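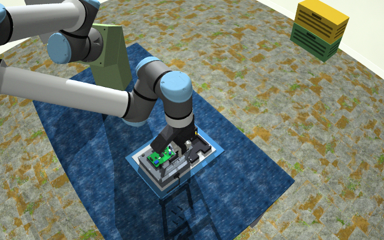
Cell two in the simulator, with the gripper down at the board fixture.

Questions I get asked about the robot cell at Welidura

Is the arm taking over my bench?
No. It's getting the fiddly loading on the small control boards, and the rest of the bench work stays with us. I've done that job for years and my thumbs won't miss it!

Why are we doing it all on a computer first?
So we can get the moves wrong cheaply. Nomar, who are setting up the cell, run each job in the simulator before anything gets bolted to our floor, and you're welcome to come and heckle. Monday after the tea break is best.

How many boards are we talking?
The plan is 400 a shift to begin with, then 700 once we trust it. Hand loading carries on alongside for now.

Will the stores area move?
A bit, yes.
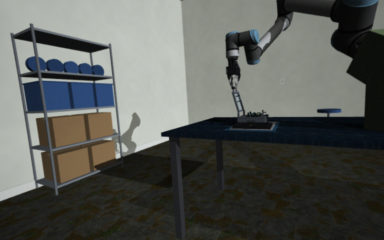 I've asked for the shelving to stay within a few steps of the table, as it's you lot who'll be fetching and putting away all day. Boxes low down, lighter bits higher up – shout if you'd like it another way round, it's dead easy to shift things at this stage.

Do I need to know any programming?
Not a line. You'll learn to start it, stop it, clear a jam and swap the fixture. Abdella (the training firm) run the course in work time, on full pay. If you fancy going further, there's a second course on teaching it new moves, and I loved that one.

What if it drops something?
Press stop, leave the part where it is and call whoever's on cell duty. You won't be marked down for stopping it.

Does my pay grade change?
It doesn't go down. Cell duty gets an allowance, and the details are on the Cullberg agreement sheet by the clocking-in machine.

Can I say no to cell duty?
Yes, for the whole trial. Just tell your shift lead before the January rota goes up.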